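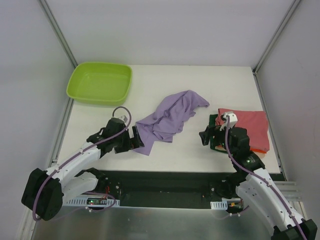
Fixed view of the bench, both arms at the cloth. Lavender item in the middle, folded pink one to the right, tray at back left.

From: Arwel Hughes
To: cloth-manip list
Subject: Re: [cloth-manip] Endgate numbers, and what counts as a close

Last updated: December

Nour, thanks for going through the write-up so closely. Replies are inline. I've trimmed the parts where we already agree.

Nour Nassar wrote:
> I read the Endgate draft on the way back from Cáceres and have a few
> questions before I try it on our own bench. The first is basic. You say
> the gate "decides when to close", but the underlying policy already
> outputs a gripper command at every step. Does Endgate replace that
> command, or does it only veto it?

It only vetoes. The Clarent policy runs untouched and puts out its arm targets and gripper command as before. Endgate looks at the last nine frames from the wrist camera on that arm and produces one number. If the policy asks for a close and the number is under threshold, the fingers stay open and the arm targets go through as normal. If the policy never asks for a close, Endgate never causes one.

The draft should say this on the first page and it doesn't. I'll move it up.

The reason we went with a veto is that we tried replacement first and it was worse. A gate that can close by itself will close over a hem it happens to pass on the way to somewhere else. With a veto you need both parts to agree, and the policy is fairly good at knowing which part of the garment it is after even when its timing is poor.

> Second, what is the label? "Good close" could mean the fingers caught
> cloth, or caught the right layer, or caught something that survived the
> lift. Those are different datasets.

Agreed, and we mixed the first two in the early labelling, which cost us a relabel. The current label is: after the close, is there fabric between both fingertips, and is it the edge the instruction called for. Survival through the lift is recorded in a separate column and isn't used for training. I wanted to keep it out because a lost grasp during lifting is often the other arm pulling, and there's nothing in the wrist view before the close that would tell you that.

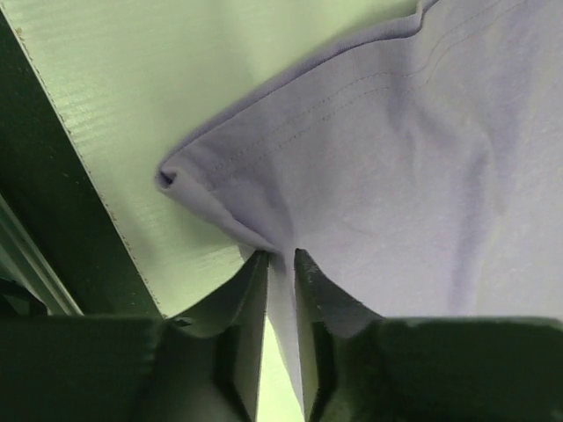 Wrist view with fabric between the fingertips. Note the double stitching along the hem, away from the pinch.

A frame like that one gets a yes for fabric held. For the second part the labeller has to go back to the instruction, and if it said "hem" the answer is no, since the fingers are on a gathered strip and the hem is further up. The stitching is a big help. On the plain cloths that have no stitch line, agreement between labellers dropped a fair bit, and I'd be cautious with any number computed on those alone.

We have 259 labelled closes at the moment. That's small, but it is every close from the recorded sessions, and I'd sooner have all of them than a hand-picked set. The split is by session and never by frame, so neighbouring frames can't end up on both sides.

> Third, why nine frames? Our wrist stream is slower than yours and nine
> frames would be a long time for us. Would a single frame do?

A single frame does reasonably well when there is cloth all through the gap. It does badly on the approach. Consider the arm coming down with the fingers open over bare table and the garment off to one side. Half of those go on to be perfectly sensible grasps and the other half are the policy closing early on nothing, and one frame can't separate them. 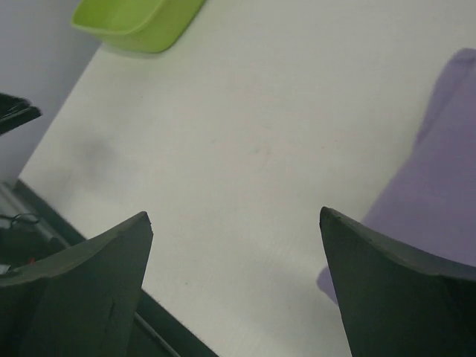 With the short history the gate can see whether the cloth is moving towards the gap or sliding out past one finger. Most of the gain comes from that. I haven't run a proper sweep over window length, so please don't read anything into nine. It was what fit in the buffer we already had. For a slower stream I would match the time span before I matched the frame count, and if that leaves you with only two or three frames, try it anyway and let me know.

One thing to watch for: the motion cue depends on the wrist exposure being stable. When ours was on auto, the bright table would pull the exposure down as the cloth left the view, and the gate learned to use the brightness change. It scored very well on held-out sessions and then fell over when we changed the lights. We lock the exposure now and add brightness jitter per clip (the same shift for all nine frames, otherwise you destroy the cue you're trying to keep).

> Fourth, the results table. You list 16 trials without the gate and 16
> with, and 14 successes with. There's no figure in the draft for the
> "without" row, only a dash. Is that an oversight?

No, I left it out on purpose, but I should have written down why. The baseline runs were done before the fingertips were changed, so the two rows compare two things at once. I've asked for the baseline to be repeated on the current tips and will fill the row in when it's done. Until then the 14 stands by itself and shouldn't be quoted as an improvement over anything. I'll put a footnote on the table.

The two failures with the gate on were both refusals. The policy asked for a close, the gate held it off, the arm drifted, and the run timed out. That's the kind of failure you'd expect from a veto, and it's easier on the garments than a bad pinch, but it still counts as a failure and we counted it as one. A retry rule would probably recover some of these. We haven't put one in because I'd like to see the plain version measured first.

> Fifth, and this is the part I'm least convinced by. In folds where the
> cloth hangs over the gripper, the view is all fabric. What is the gate
> supposed to look at?

This is the weakest case for us too. When the garment sags over open fingers there is no background left between them, and "cloth in the gap" stops being informative. It's always true. What remains is fold direction, the seam if there is one in view, and how near the fingertips are to the lower edge.

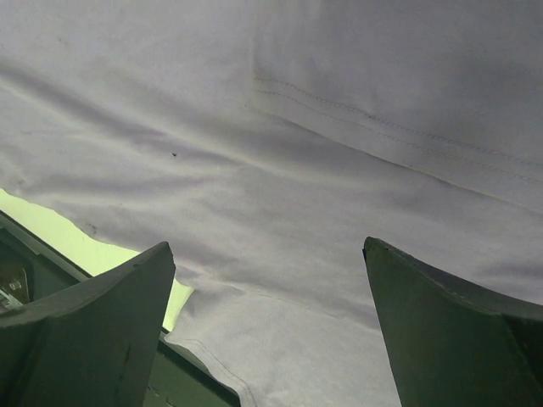
On hanging views the gate's scores bunch up in the middle and the threshold is doing very little. Pale fabric makes it harder again, as the creases are low in contrast and the stitching is only slightly darker than the cloth around it. My own opinion is that the wrist camera isn't enough here and the gate should be given the fixed view as a second input. The cost is that you then need the fixed camera in the same place on every bench, and one of the attractions of a wrist-only gate is that you can move it from one station to another without calibrating anything.

A cheaper option would be to switch the gate off when the fabric fraction in the view goes above some limit and let the policy decide alone. I tried it offline on the recorded sessions and it didn't do any harm. Whether it does any good I can't tell from replays.

> Last one. Is any of this tied to Stirnex, or can I run it with our own
> controller?

Not tied. Stirnex handles the joint-level control here and Endgate sits above it, between the policy output and the gripper command. You need to be able to intercept that command and you need time-stamped wrist frames. If your gripper command is a continuous width, as ours is, pick a width below which you treat it as a close request and apply the veto only on the crossing. Don't apply it continuously, or a gate score that dips halfway through a lift will open the fingers and drop the garment. We did that for most of an afternoon before working out what was going on.

For two arms we run two independent copies with shared weights. The left view is mirrored before it goes in. I tried leaving it unmirrored and the left arm got worse - there are fewer left closes in the set and it seems to need the help.

I'll send the revised draft once the baseline row is in. If you do get to run it before then, could you keep the closes the gate refused as well as the ones it let through? The refused ones are what I'm short of.

Arwel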